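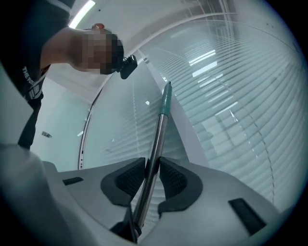 4. Results and what I make of them

4.1 Scoring in the last ten minutes

I'll start with the finding that surprised me least, because anyone who has stood on the terrace at Pladby could have told you it. Late goals come in bunches. Over the 1,040 league matches in the sample, the final ten minutes of normal time produced more goals than any other ten-minute stretch, and the pattern held in every season I looked at. It held for home sides and away sides, and it held on plastic pitches too, which I'd half expected to behave differently (they're quicker, and legs seem to go sooner on them).

What I wanted to know was whether tiredness could explain it. If it could, then teams playing their second match in four days ought to let in more late goals than teams with a full week behind them. They do, a bit. The gap is much smaller than the talk in the stands would have you believe, though, and for the top half of the table it all but vanishes. Those clubs have deeper benches and use them, so I don't find that very mysterious.

Figure 3. Share of goals by ten-minute period, all matches. Stoppage time at the end of each half is left out.

I should own up to a problem with the figure. Stoppage time is a nuisance. Earlier match reports often give a goal as "90" when it plainly went in a good while after that, and the Skodon archive, where most of my older records come from, doesn't separate the two. I went back through the written reports for every goal marked 90 and moved the ones I could be sure of. The rest I dropped. Putting them all back in makes the last bar taller and changes nothing else.

4.2 Short turnarounds between the same two clubs

Now for the part I enjoyed most! Every so often a cup tie and a league fixture fall within a few days of each other and the same two clubs meet twice. There were 40 of these pairs once I'd thrown out the ones where a match was postponed or moved. It's a small pile and I don't want to lean on it too hard.

Still, the second match is nearly always tighter than the first. Fewer goals, more fouls, and a later first goal. The side that lost the first meeting changes its team more than the side that won, as you'd guess, and the changes are mostly at full back and in central midfield. I had thought we'd see new strikers. Managers seem far more worried about whatever went wrong behind them.

The Drovavance Park pairs are the odd ones out. In 9 of the league meetings staged there the home side scored first, and that includes matches where they'd been well beaten in the cup only days earlier. I spent far too long on this. The pitch is narrow and the crowd is close, and I have no way of pulling those two things apart with the records I've got, so I leave it there as a puzzle for somebody with better tracking data.

4.3 Does the crowd matter?

Ahuja's model of home advantage, which I set out in Section 2, treats attendance as a straight line: more people, more help for the home side. My numbers don't fit that well. Below 500 spectators there's hardly any home effect that I can find. Above that it appears quite suddenly and then stays much the same however full the ground gets. I tried the model again with a step in it instead of a slope and the fit was better in every season but one.

I'm wary of reading too much into this. Small crowds go with wet April nights and matches that decide nothing, and players can tell when a match decides nothing. When I kept only fixtures where at least one club still had something to play for, the step was still there but lower. Referees may be part of it as well. Home sides in front of bigger crowds were shown fewer yellow cards for the same number of fouls, and I come back to that in Section 5, where the bookings are broken down by type of offence.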